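Dell workstation, second drive in the blue caddy not showing up

Prarlow Forums > Desktop Hardware > Storage

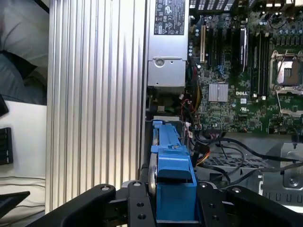
Blue caddy by the drive bracket, power supply at top

posted by tincan_43, 2024-08-01

Picked this tower up from a surplus sale in February and it has been fine as a plain office machine. Now I want a second drive in it for backups. The drive went into the blue carrier with no screws, just the pins on the sides. Machine boots as normal but the BIOS only lists the original drive. Data cable is the one that came out of a Zemton kit. Power is from a spare plug on the bundle coming off the supply.

What should I check first?

lowbench wrote:
Go into the BIOS and look at the drive list. On a lot of Dells each SATA port has its own on/off setting, and the unused ones get shipped off. Turn on the port you are using, save, restart. Costs you 2 minutes.

Rindfan wrote:
I would swap the cable before touching any settings. The kit cables I have had were bad out of the bag more than once. Use the cable from the working drive and see if the new one comes up.

lowbench wrote:
He can do both, but the setting is free and he doesn't have to open the case again.

Rindfan wrote:
The case is already open. Look at the picture.

oldpsu wrote:
Does the drive spin? Put a hand on the carrier right after you press the button. If you feel nothing it is power and you can forget the BIOS for now. Also make sure the carrier is all the way in. With the blue ones I have used, you squeeze both sides, push until it clicks, then let go. If it stops short the cables pull on the plugs.

tincan_43 wrote:
It spins. Clicked in on both sides too. Going to try the port setting tonight.

Nallemex_user wrote:
Different point. Tie those wires back before you close it up. The red, yellow and black ones under the supply will end up against the carrier if you leave them, and the next time you pull the drive you will snag one.

oldpsu wrote:
I have never tied mine and never had a snag. Leave some slack and they stay put.

Nallemex_user wrote:
I have had it happen on 3 of them — all the same style of case.

tincan_43 wrote:
Port was off. Turned it on and the drive is listed now. Kept the Zemton cable. I used one tie on the wires, loose.

Rindfan wrote:
Fine, but I would still keep a spare cable in the drawer.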